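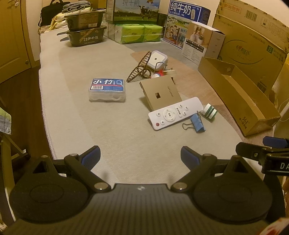 *Translucent plastic box, left of center on the table cover.*

I spent most of May tracking down why the kitchen scale I use for bread dough drifted between readings. The short version is that a scale has two separate problems, repeatability and accuracy, and I had been treating them as one.

The scale is a Trutine, rated to 2,000 g with 1 g resolution. With the same reference weight placed in the middle of the platform, it gave the same number every time. Move the weight to a corner and the reading dropped by 2 g. With one load cell under the center, some corner error is normal – the cell picks up a little twist along with the bending.

Temperature was the second factor. I had been keeping the scale on the shelf over the oven. Abena Ansah, who bakes far more than I do, suggested leaving it switched on for 40 minutes before taring. The zero stopped wandering after that. 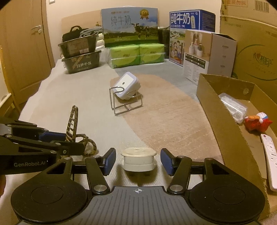

Batteries came next. Fresh cells changed nothing at light loads, but near full capacity the old ones had been costing me several grams. The low battery warning never came on, so I now swap them when the display starts to look pale.

For salt and yeast I gave up on the big scale entirely. A 1 g step is too coarse when the recipe calls for 3 g of yeast, and small additions get swallowed by the auto-zero function if you sprinkle slowly. Weigh them in a separate cup on a pocket scale, then tip them in.

Flour and water stay on the Trutine, with the bowl centered. I still haven't tested it on the stone counter.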